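Sourdough, year one, and the rye that finally worked

I have been baking bread every weekend since last November and I still get silly with excitement when the lid comes off the pot. My family has heard enough about it, so you get it instead!

It started with a jar. Valquíria Bragança, who taught me to drive and to swear in Portuguese, handed me a cup of her starter across the fence and told me to feed it flour and water and leave it alone. I did the feeding. The leaving alone took a lot longer to learn. I was up at night with a flashlight looking for bubbles, I moved it from the counter to the top of the fridge and back again, and I gave it a name (Sales, after the street we lived on in Volilville, where there was a bakery I would still drive two hours for).

My first five loaves were flat. One was so dense that we sliced it thin, toasted it hard and called it crackers, and those crackers were great, so I don't count it as a loss. Then loaf six sprang up in the oven like it had somewhere to be, and I ran around the kitchen. It had an ear! A real one, curled and dark at the tip.

What changed between five and six was time, mostly. I had been following a recipe that said four hours on the counter, and my kitchen in Plistville is cold. Four hours in there is nothing. I let the dough go until it was puffy and jiggled when I shook the bowl, and that took nearly all day. I've ignored the clock ever since and I go by the bowl, a straight-sided glass one with a strip of masking tape at the starting line.

Then came the rye. Rye is a whole other animal. It's sticky, it doesn't stretch, and if you try to knead it like wheat dough you end up wearing it. I fought with it all winter. Adalberto Amaral, who bakes for the Saturday market and has forearms like fence posts, watched me wrestle a batch for a minute and said, "Stop that. Stir it and put it in a pan." So I did. I stirred it with a wooden spoon, scraped it into a greased loaf tin with a wet spatula, smoothed the top, dusted it with flour and waited for the flour to crack. When the cracks show, it goes in the oven.

The other half of the trick is not cutting it. A rye loaf wants a full day wrapped in a towel before you go near it with a knife. I know, I know. I cut the first one warm and the middle was like putty, and it gummed up the bread knife so badly I had to soak it. The one I left until the next evening was moist and sour and a little bit sweet, and it sliced as thin as you like. We had it with butter and radishes and then again with butter and no radishes because we'd run out.

For anybody who wants the rye in plain terms: I use a big spoonful of lively starter, 400 grams of whole rye flour, 380 of warm water, 8 of salt, and a good squirt of molasses. Mix the night before without the salt if your kitchen is cold like mine, then stir in the salt in the morning and pan it up. I bake it for an hour, with foil over the top if it's getting too dark. Caraway seeds if you love them. I do, my husband picks them out one at a time.
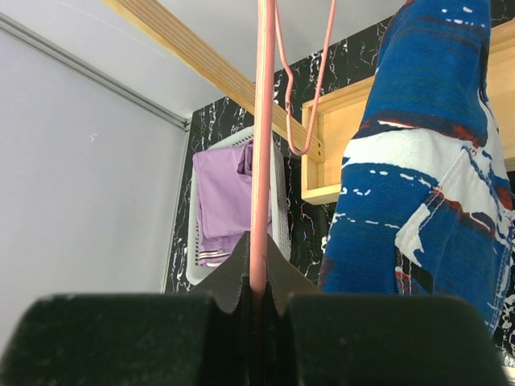
Towels turn out to be a bigger part of bread than I ever expected, and I go through a stack of them every baking weekend. There's one under the bowl, one over it, one for the rye to sleep in, and one for my hands, which are always covered in paste. Dried dough sets like cement, so they get a cold soak and a scrape before they go anywhere near the laundry basket, and then they hang up to dry. Anything long and smooth will do for that, even a glossy pink hanger bar. I skip fabric softener on these completely, it leaves a perfume that goes straight into the crust, and I learned that with a very nice loaf that tasted like spring meadows.

Next on my list is a seeded loaf with a soaker, which means pouring boiling water over sunflower and flax the night before and letting them drink it up. I've tried it once and used far too much water, so the dough spread out like a pancake, but oh, the flavor! I'm also going to try Valquíria's corn bread, the yeasted kind with a crust that splits all over. She says she'll write the recipe down for me. She has been saying so since the winter, so I may have to go over there with a notebook and stand next to her while she makes it.

If you have a rye you love, please leave it in the comments, and tell me what size tin you use.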